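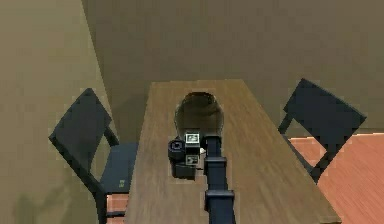
Marker pose jumps when the arm is reaching far out in sim

Grindex_newbie
2023-06-26

Hi all! I'm running Grindex for planning with the Hamada marker tracker feeding it poses, all in simulation for now, and I'm losing my mind a little over pose jitter. Close in, everything is fine. Once the arm is stretched out over the long table and the gripper is right in front of the bowl, the two square markers on it are pretty small in my render, and the gripper pose starts flipping. The orientation snaps over and then snaps back, and the planner (quite reasonably) freaks out and replans. I logged 850 ticks and 70 of them had a flip. I only need the pose good enough to close on the rim of the bowl. Has anyone gotten this stable, or do I have to ditch the markers and use joint states?

flatpose

Classic planar ambiguity. When a square marker is small in the image and close to face-on, there are two poses that fit the corners almost equally well, and the solver picks whichever one has the lower error on that tick. A bit of noise and it picks the other one.

You've got two markers on the same gripper, so use them! In Hamada you can define both as one rigid bundle, and then it solves for a single pose from all eight corners. It helps a lot more if they aren't in the same plane, so check your gripper model, and tilt one of them a few degrees if you have to (it's sim, tilting is free). Put the real sizes in too. If one marker is bigger than the other and you left the default size for both, the bundle will fight itself and you'll get something worse than what you have now.

Then turn on the "keep previous branch" setting. It compares both candidates to the last pose and keeps the closer one. Mine was flipping constantly at long reach and after the bundle change I had 6 bad ticks out of 498, all right at startup before it had a previous pose to look at.

riltumberg_lab_rat

just render at a higher resolution lol. worked for me in Flamamo

also yes use joint states, it's a sim, you know where the arm is. only bother with markers if this is going on real hardware later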